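Packing Materials and Reuse: A Gallery from the Hurnum Workshop

Photo gallery — Collections Care and Logistics

The Hurnum workshop handles the unpacking, sorting and return of shipping materials for the Radonjić study collection and its lending partners. Every loan that leaves the building travels in a carton, and most of those cartons come back. What happens to them afterward is the subject of this page.

The gallery was prepared by Mirjana Ionescu, head of logistics, with captions by Costel Hoxha. It is intended for staff at borrowing institutions who pack objects for return and who have asked how the inner parts of our cartons should be handled. It may also be of use to smaller museums and archives that are setting up a reuse program of their own.

The collection was established in 1931 and now holds 2983 catalogued items, the greater part of them glass and ceramic vessels of modest size. Objects of this kind are well suited to divided cartons. A set of upright panels keeps each vessel in its own compartment, and a flat sheet may be laid over the top before the flaps are closed. The arrangement is an old one and has changed little, although the grades of board in use have improved a good deal.

Dividers are removed before a carton is inspected. They are lifted straight up by the top edge, one panel at a time, and laid flat on the covered table behind the carton. Panels that have been slotted together should be eased apart at the slot, never twisted. A bent slot will not hold a neighboring panel upright, and the whole set is weakened by it.

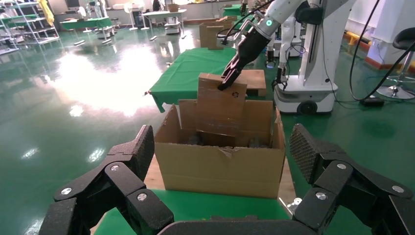
Once the panels are out, the bottom of the carton is checked by hand. Small items are easily missed there, particularly dark ones, and the workshop has recovered stoppers, labels and on one occasion a complete set of display pins from cartons that had been reported empty. Borrowers are asked to carry out the same check before flattening any box at their own end.

Sorting then proceeds by condition. Three grades are used, and they apply to panels, sheets and outer cartons alike.

Grade A: sound board with clean edges and no loss of stiffness. Returned to stock for use with objects.

Grade B: light wear, small tears or softened corners. Kept for books, printed matter and exhibition hardware.

Grade C: crushed, stained or badly torn. Sent for recycling.

A torn flap does not by itself place a carton in Grade C. If the tear is confined to the upper edge and the side walls remain firm, the carton may be regraded to B and the flap reinforced with paper tape. Tears that run down into a fold are treated more strictly, as the fold carries the load when cartons are stacked.

The recycling symbol printed on many panels should be left uncovered. Labels are to be placed on the opposite face or low on the panel, so that anyone sorting the material later can read the mark without peeling anything away. Adhesive labels from couriers should be removed from outer cartons while they are still fresh — after a few weeks in storage they tend to bring the surface of the board with them.

Work surfaces in the sorting area are dressed in green cloth. The cloth protects the tables and gives a little under the base of a carton, and it makes scraps of brown board easy to find at the end of a session. Cloths are shaken out daily and laundered at the end of each month.

Stock is kept flat wherever possible. Dividers are bundled in sets, with the carton size written on a paper band, and each bundle is held to no more than 31 panels so that it can be carried comfortably by one person. Outer cartons are folded down once they have passed inspection. Those needed within the week may remain standing with their flaps open, provided that walkways are clear.

The present system was introduced in June following a review by Kastriot Golob, who compared the workshop's practice with that of 6 borrowing institutions. His principal recommendation was that inner parts be graded separately from the cartons they arrive in. Previously a damaged box had been discarded together with its contents, and a considerable amount of good board was lost in this way. New cartons and replacement dividers are now ordered from Coditz, and Grade C material is collected by Zedis.

Notes for borrowers

Please return all dividers, including any that were not used for your objects. Please do not cut panels down to fit a different carton. If a panel is too tall for the space available, contact the workshop and a suitable set will be sent. Loose fill of any kind should be kept out of divided cartons, as it works its way into the slots and marks glazed surfaces.

Questions about grading may be addressed to Ljubica Begović at the logistics desk. Requests for spare divider sets are handled by Mirsad Kelmendi and should state the carton size, the number of compartments and the height of the tallest object. Sets are normally ready for collection from the side entrance between 9 a.m. and noon.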